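Farkeo Household Inventory Vocabulary
README, release 5

Farkeo is a word list for people who catalog the contents of ordinary homes. It gives one preferred English term for each kind of object, the other names people use for it, and the room where it is usually recorded. The list was started by Glenys Hopkin for the Cadwaladr house-contents survey and is now edited by Bleddyn Pugh.

What is in the release

terms.csv — 2732 preferred terms, one per row
variants.csv — other names, each linked to a preferred term
rooms.csv — 71 room and storage codes
changes.txt — terms added, merged or dropped since release 4

All files are UTF-8 with comma separators. Term IDs are never reused, even when a term is dropped.

Dressing table and cosmetics

This section has 147 terms and was rewritten for release 5. "Makeup organizer" and "cosmetic box" are now variants of "cosmetic organizer". Jars and bottles are entered by shape, with the contents in the notes field if known. A set of brushes in one bag gets a single row with a count.

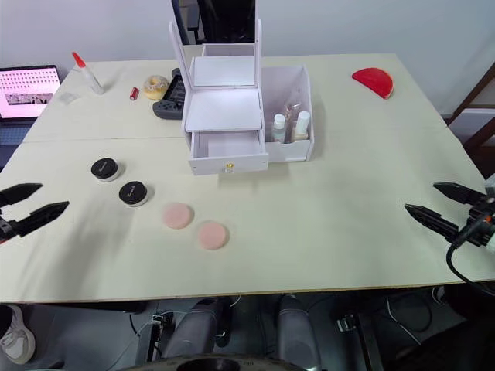
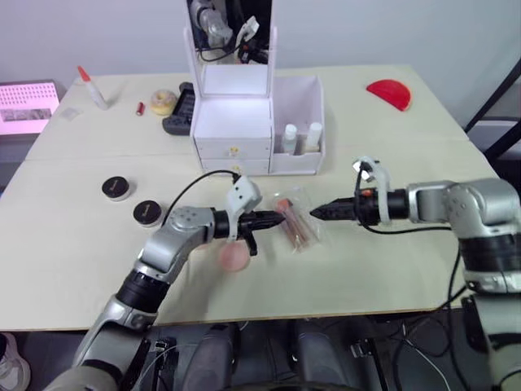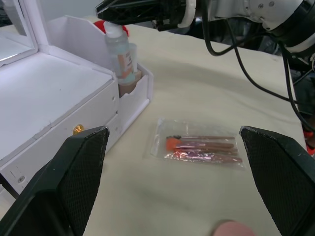 Columns in terms.csv

id: whole number
term: preferred form, singular, lower case
parent: id of the broader term, blank at the top level
room: code from rooms.csv
note: free text, may be blank

Known problems

Kitchen terms follow British habits in places, so "hob" still appears where US users expect "cooktop". Garden tools are thin. Sewing supplies came from the older Sekik list and some parent IDs there point to the wrong level — check them before building a tree.

Spelling

American spelling is preferred throughout. British forms are kept in variants.csv.

Corrections

Send the term ID, the change you want and a short reason to Bleddyn Pugh at Greltusby. New terms should come with at least one variant if there is one in common use.

Last edited 9 August 2019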